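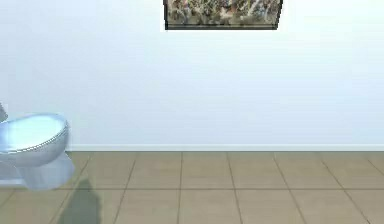

Page last changed: Sun 9 August

Section 4. Setting Up the Zarton Lumbar Traction Table for a First Session

This section applies to the Zarton table with the standard two-part top. It is intended for licensed physical therapists and for assistants working under their direction. Read Section 2 (Contraindications) before proceeding. Clinics that use the older Flinovon control unit should follow Section 4B for steps 9 through 14.

4.1 Before the patient arrives

1. Confirm that the referral states the spinal level to be treated and the position requested (face up or face down).

2. Check the patient's recorded weight. The table must not be used for any person weighing more than 265 pounds.

3. Inspect the pelvic belt and the chest belt. Look for frayed stitching, cracked buckles and stretched webbing. Remove a damaged belt from service and write the date of removal on its tag.

4. Lock all four casters. Press down firmly on each end of the table in turn. If the table moves, release the casters and lock them again.

5. Switch on the control unit and wait for the self-test to finish. A steady green light indicates that the unit is ready. A flashing light indicates a fault; see Section 9.

6. Set the pull force to zero.

Caution: The control unit keeps the last setting used. Always return the force to zero before connecting a patient, even if the table has just been moved from another room.

4.2 Positioning the patient

7. Ask the patient to empty all pockets and remove any belt. Shoes may be left on if the patient is more comfortable that way.

8. Fit the pelvic belt while the patient is standing. The upper edge should sit just above the top of the hip bones. The belt must lie against the skin or a single thin layer of clothing.

9. Help the patient onto the table. The gap between the two parts of the top should fall at the level to be treated. For most lower lumbar referrals this places the top of the hip bones slightly below the gap.

10. Fit the chest belt around the lower ribs. The patient must be able to take a full breath. Ask the patient to do so and adjust the belt as needed.

11. For face-up treatment, place the leg stool under the calves so that the hips and knees are bent. For face-down treatment, remove the stool and place the flat cushion under the abdomen if the therapist has requested it.

12. Attach the pelvic belt to the pull cord. Take up the slack by hand. The cord should be straight and should not touch the table edge.

13. Place the stop switch in the patient's hand. Explain that pressing it once will release the pull, and have the patient press it before treatment begins. The display must read STOP. If it does not, do not continue.

Note: Patients with weak grip or numb fingers should be given the large-button switch (supplied separately).

4.3 Starting the first session

14. Unlock the sliding part of the top only after the cord has been attached and the slack removed.

15. Select the mode. Continuous mode holds a steady force. Intermittent mode alternates between a high and a low force. The treating therapist chooses the mode and records it in the chart.

16. Enter the force ordered by the therapist. The control unit will not accept a value above 200 pounds. This is a limit of the equipment and must not be read as a treatment target. First sessions are normally carried out at a much lower force.

17. Enter the treatment time and press START. Remain beside the table until the full force has been reached.

18. Ask the patient to describe any change in back or leg symptoms. Stop the session at once if the patient reports pain moving farther down the leg, new numbness, difficulty breathing or dizziness.

Warning: New loss of bladder or bowel control, or numbness in the groin or saddle area, requires emergency medical assessment. Do not resume traction.

4.4 Ending the session

19. When the timer ends, wait until the display reads zero before touching the cord.

20. Lock the sliding part of the top. Detach the cord, then loosen the chest belt, then the pelvic belt.

21. Have the patient rest on the table for several minutes before rolling to one side and sitting up. Stay within reach until the patient is standing steadily.

22. Record the mode, force, time, position and response. Use Form 16 or the clinic's own record.

4.5 Care of belts and surfaces

Wipe the top and the stop switch with a mild disinfectant after each patient. Do not spray liquid onto the control unit. Belts may be machine washed in cool water and must be air dried. Heat will shrink the lining.

Replacement belts are ordered as part 78 from Skirkby. State the belt size and the table serial number with the order.

Section reviewed by Lindiwe Xaba, Clinical Training, and Shabani Urio, Technical Service. The next scheduled review is in September.

Continue to Section 5, Adjusting Force in Later Sessions.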